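Robot Manipulation, session 5: When the force reading lies

Notes by Adanech Lencho, 6 October 2020

What a brilliant fault we have this week! It comes from the block-pushing task, where the arm holds a rod and slides small coloured pieces into groups on a board. Nabil Rawashdeh had it running nicely until the arm began pressing the rod down into the wood at the end of a push, and it carried on pressing until the protective stop cut in.

The log is lovely reading. The downward force limit in the controller was set correctly. The force sensor, though, had been zeroed while the rod was already touching the board, so every later reading came out too low by the same amount. The arm was pushing hard and the software thought it was barely touching!

Terms to know before the lab:
Tare: setting the sensor's zero with nothing touching the tool.
Offset: a constant error added to every reading.
Protective stop: the arm halts itself when a joint load is outside its limits.

Maya Tannous found the cause by lifting the rod clear and looking at the live value. It should have sat near zero and it was 11 newtons out. Try this yourselves, it takes a moment and it is very satisfying.

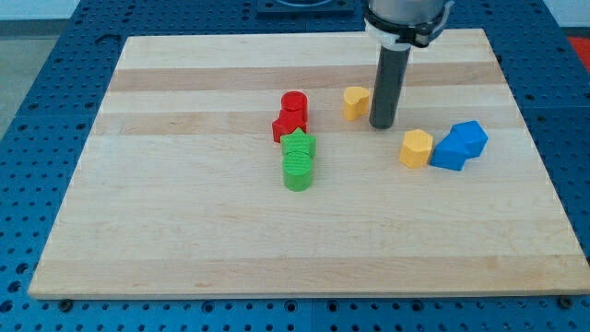

Can we just lower the force limit to make up for a bad zero?
Lowering it only hides the error, and the next bad tare may be a different size. Lift the tool clear, tare again, then check the live value before the first push.

For next time: read Carla Jaber's handout on joint torque limits, and bring your own log from the lab with the moment of first contact marked on it.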